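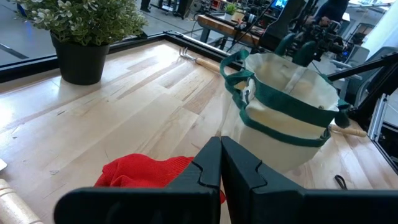 Stenberg Bench & Table Oil, No. 3563
by Ondudia

246 ml tin. In stock. Ships in 2 working days, except to places our carrier considers theoretical.

A plain wiping oil for indoor wood that gets used: workbenches, kitchen tables, butcher-block counters, the desk you eat lunch at. It goes on with a rag, comes off with another rag, and leaves the wood looking like wood. If you want a surface that looks as though it has been dipped in a swimming pool, we sell varnish too, and Zawadi Ogola in the shop will ring it up with only a small sigh.

What it does

Stenberg soaks into the top layer of the wood and hardens there. It slows down water, coffee and the grease that comes off people's hands. It will darken pale woods slightly, a shade closer to honey, and it brings up the grain on maple, birch and ash. On oak it goes warmer than most people expect, so try the underside first. Nobody inspects the underside except children and appraisers.

It won't fill a scratch, hide a burn, or level a top that has been used as an anvil. It isn't waterproof. A wet glass left overnight will leave a ring, and the ring will be visible during every future visit from the person who left it.

How to use it

Sand to 180 grit. You can go finer, but the wood starts to close up and the oil sits on top sulking.

Vacuum, then wipe with a dry cloth. Don't use a tack rag with wax in it.

Stir the tin. Shaking puts air in it, and the lid is not as tight as you remember.

Wipe on a thin coat along the grain. Leave it for a quarter of an hour, then take off everything that hasn't gone in. This is the step people skip, and we get the phone calls. If the surface is sticky the next morning, it was too thick. Rub it back with a bit of fresh oil and a white pad, wipe it properly this time, and say nothing to anyone.

Leave 12 hours between coats. Bare wood wants a second coat, and end grain will drink a third if you let it. Hold off on hot pans and heavy tools for a week.

Oily rags can heat up and catch fire on their own. Lay them out flat outdoors until they are stiff, or put them in a metal can of water with a lid. We are not being wry about this one. 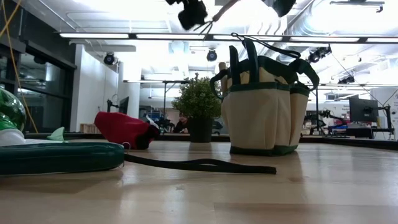 Pale blond grain and a good deal of reflected ceiling light, with a black strap lying across the front.

Keeping it up

Glossy tops with an old film finish need to be stripped before Stenberg can get in. If a drop of water sits up in a proud little bead on your table, the oil will do the same thing, and you'll have paid to polish your rag.

Once a top is oiled, wash it with a damp cloth and a little dish soap. Skip the spray cleaners that smell of a lemon's idea of itself. Recoat when the wood starts looking dry and chalky where your elbows go. For a kitchen table that is usually once a year, and December is a popular month, when people notice the table is about to be looked at by relatives. Please allow for the curing week. Every year somebody oils on the evening before the big dinner and every year the tablecloth becomes a permanent feature.

The details

Contents: linseed and tung oils, mild solvent, drier
Sheen: low, a bit more with each coat
Color: clear amber in the tin
Applies with: lint-free cotton, or an old T-shirt you've stopped defending
Clean up: mineral spirits
Storage: cool, upright, lid pressed down all the way around
Shelf life once opened: until it grows a skin. Cut the skin out and use what's under it, unless it's skin all the way down.

Fresh from the tin it smells strongly of nuts and hardware stores. Open a window. The smell fades over several days, or you stop noticing, and we've never settled which.

What else you may want

Reinholz White Pads, for rubbing between coats. The green ones are too coarse, whatever your brother-in-law says.
Zevness Paste Wax, if you like a slicker feel. Put it on after the oil has cured. Oil over wax is a mess we can't help you with by email.
Ondudia Rag Can, steel, with foot pedal. Ugly and worth having.

From customers

"Did my grandmother's table and the bench in the garage with the same tin. The garage bench came out better, which has caused some feeling in the family." Kauko Karppinen

"Good oil. The lid is a menace." Verified buyer

We know about the lid. The new tins have a deeper rim and will go out when the old ones are used up. Until then, open with a flat screwdriver, working around the edge, and not over the rug.

Returns

Unopened tins can come back within a month. Opened tins are yours, along with whatever you have learned.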